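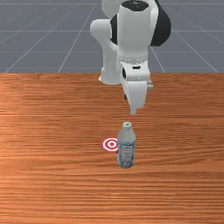

4 January 2020. I have spent the whole day with the commission report in Pranik, and I am still not satisfied with it. The partners who bring clients to us want to see one figure when they open the report, the commission for the month. Now they see eleven columns and the figure is in the ninth. I would like it to have a place near the middle, like the plastic bottle near the middle of the table, which the eye finds at once. I moved the currency and the account group to a second page and made the letters larger. It is better on the office screen. On the telephone the last column still falls under the button.

After lunch I compared the report with the old spreadsheet. There are 1,408 closed trades in the test file, and Pranik counted commission for all except 117. I looked at these one by one until my eyes were tired. They were closed after midnight on the server clock, so the program put them into the next month. The spreadsheet uses our local time. I do not know yet which of them the partners believe is right.

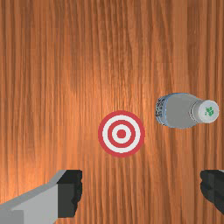 ## Evening

I wrote to the support at Galum, who sell us the program, and asked if the report can follow local time. Their answer came quickly but it was about another thing (how to change the password). I wrote again with shorter sentences.

There is also the matter of Frimpong. They are our biggest partner, with about 200 clients, and their contract has two rates. The form in Pranik accepts only one. For the moment I made two partner records with almost the same name, and I am ashamed of it a little.

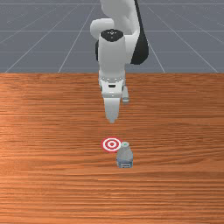 **Oddur Bach**
*Back office, partner accounts*

I forgot to write that the export works again. The fault was mine: I had saved the file with a comma where Vondow, our accounting program, wants a semicolon. I lost most of an hour to this, and I drank too much coffee.
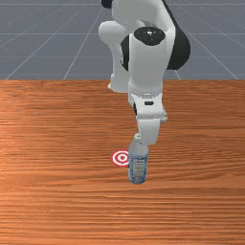
Page 374

For January I must still ask who signs the partner payments when the manager is away. And change the name of the second Frimpong record before somebody pays it twice.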